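Skerer Block Club
Minutes, regular meeting
25 October 2020

Meeting opened late, waiting on people to get sound working. Quorum ok. Eleven households on the call plus two by phone only.

1. Last minutes
Approved. One fix: the Skuvutska Street cleanup was the morning shift, not afternoon.

2. Leaf pickup
City truck comes through twice this fall, first pass early next month. Leaves at the curb, not in the street. Storm drain at the corner of Skuvutska clogged again last week, water up over the sidewalk. Two households will rake it out before the next rain. Someone asked can we use the club rakes. Yes, they're in the Akl shed, same code as before. Put them back please, one has been missing since summer.

Bags: 90 left from last year's order. Enough. No new purchase.

3. Halloween
Long discussion. Agreed:
- no block party, no shared food table
- porch lights on = giving out candy, off = please skip
- individual bags on a table or step, wrapped candy only
- masks (real ones, under the costume one if needed)
- done by 8:00

Street closure request went in too late, so cars will be coming thru. Drivers among us asked to park early and leave it. Some still want a costume parade for the little kids, sidewalks only, spaced out by household. No objection, no vote taken. Whoever wants it can set a start time in the group text.

4. Parking on the north side
Same complaint as September. Trucks unloading for Privico are taking up the curb before 7 am and idling. Letter sent, answer came back polite and kind of vague. They say deliveries will move to the alley side "when possible." Motion to send a second letter asking for an actual date. Seconded. Passed, one abstention.
Also asked: who do we call about the idling. City non-emergency line. Write down time and plate.

5. Money
Balance carried over from September, no change except:
- $100 out, deposit on snow blower repair
- $10 out, padlock for shed
- $35 in, late dues
Dues reminder goes out with the next flyer. Four households still owe. No names in minutes, please.

Question whether the snow blower is worth fixing agian. Shop says it needs a belt and a carburetor cleaning, maybe more once they open it up. Limit set at $90 on top of the deposit. Over that they call us first. Passed.

6. Snow list
Need people for the three corner lots and for the older neighbors on the Akl side. Sign-up is open. Last year the same four people did nearly all of it and said so tonight, fairly loudly. Idea: rotate by week, odd numbers and even numbers. Will try it through January and see. Salt bucket stays by the mailbox, refill from the shed.

7. Little library
Door hinge loose, top leaking some. One household has screws and caulk and will look at it. Books inside got damp, toss the bad ones. Please stop leaving phone books and magazines. Kids section is nearly bare, donations welcome.

8. Other
- Gray cat found near the alley, no collar, eating well. Call if yours.
- Streetlight out mid-block, reported twice. Report it again, more calls help.
- Flyer needs someone to print it. No takers yet. Tabled.
- Request to keep calls under an hour. Everybody in favor, we ran over anyway.

Next meeting online again, same link. Date to go out by text after Halloween. Send agenda items ahead of time if you can.

Adjourned.

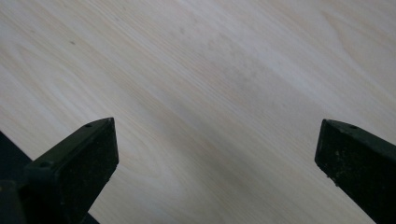
Light wood grain, close up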